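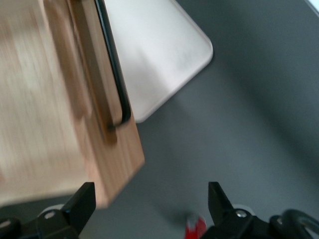 Photo: Ingrid Haddad

Skultwood wants $1,633 for its kitchen block set. Buyers would like to know why

Skultwood, the small kitchenware maker, began taking orders in November for a wooden countertop block that it says will replace most of what a home cook keeps next to the stove. The set is called the Sani. It costs $1,633, comes with a white tray, and will be made in a first run of 1000.

The company showed it to shoppers and a few reporters at an open afternoon at its showroom, where blocks and trays were set out on plain gray tabletops and visitors were invited to pick things up. Plenty of people did. Fewer of them put their names on the order sheet, at least while this reporter was standing near it.

The pitch is that a kitchen counter is badly used. Knives are in one place, boards in another, the salt is behind the toaster, and the cook walks back and forth all evening. Skultwood says one heavy block with a tray beside it cures this. The company's leaflet promises "a calmer counter" and claims the Sani will save the average household 19 minutes a day.

Asked where the 19 minutes came from, Beverley Whitlock, who runs sales for the company, said it was based on in-house trials. Asked how many households took part, she said two. One of them was hers.

"We were very strict with ourselves," Whitlock said. "We timed everything, breakfast included."

She did not have the timings with her and said she would send them. They had not arrived by the time this item was finished.

The wood itself is harder to argue with. Light brown with a clear grain, the block looks like something you could leave out when company comes. It is also big. On an ordinary apartment counter it would take up a good part of the space it is supposed to free, and a cook with a short run of counter beside the sink may find the calm has to happen somewhere else.

The tray divided people. It has rounded corners and a slight rim, and Skultwood describes it as a place for chopped vegetables, a coffee cup, or keys. Poppy Naylor, a caterer who came to the showroom to see whether the set would suit her prep kitchen, thought that was a lot to ask of it.

"If it's for food then it's not for keys," Naylor said. "I own trays. I've never had to be told what one was for."

Naylor said she liked the block and would consider buying it alone at a much lower price. Skultwood is not selling the block alone. Whitlock said the parts "belong together" and that splitting them up would confuse the customer.

Then there is the finish. Skultwood treats its wood with an oil it calls Dridness, and says a block treated with it needs wiping down once a week and oiling twice a year. The leaflet uses the word "carefree." The care sheet, a separate piece of paper handed out only to those who asked, runs to both sides and warns against standing water, direct sun, lemon juice, and placing the block near a radiator. It also says that damage from any of these is not covered.

Dirceu Barros has repaired and refinished wooden kitchen pieces for most of his working life and was asked to look over the care sheet. He said there was nothing unusual in it. Oiled wood needs looking after, and lemon juice will mark plenty of finishes if it sits.

"What's strange is calling it carefree and then writing two pages of care," Barros said. "I'd tell a customer to expect some work. Most people don't mind if you tell them first."

Barros would not guess what the set costs to make. He did say that a large block of sound, well-dried wood is not cheap, and that shoppers who compare it with a discount-store cutting board are making the wrong comparison. He also said he would want to see one after a year in a kitchen with children before he paid that kind of money for it.

There is a history here that Skultwood would prefer to keep short. Its last product, a wall rack sold under the name Brukus, was announced with similar confidence and shipped five months late. Some customers received racks with the wrong screws. The company sent out replacements and says every complaint was settled. Whitlock called Brukus "a learning experience" and said the Sani will be made in a different workshop, which she did not name.

Siwan Wogan bought a Brukus rack and is still fond of it. She came to the showroom anyway with a list of questions, most of them about delivery. She was told spring. She asked which month and was told that spring was the target.

"It's a good rack, now it's up," Wogan said. "But I paid in full and then I waited, and I'm not doing that again for a block of wood. They can have my money when it's in the shop."

Orders require the full price up front. Refunds are offered until the block goes into production, and the terms do not say how a buyer would learn that this has happened. Whitlock said customers would be emailed. That line is not in the terms either, and she said she would raise it.

Skultwood would not say how many sets had been ordered so far, describing the response as "very warm." The showroom price will hold through 30 November 2025, after which the company says it will rise. It has not said by how much.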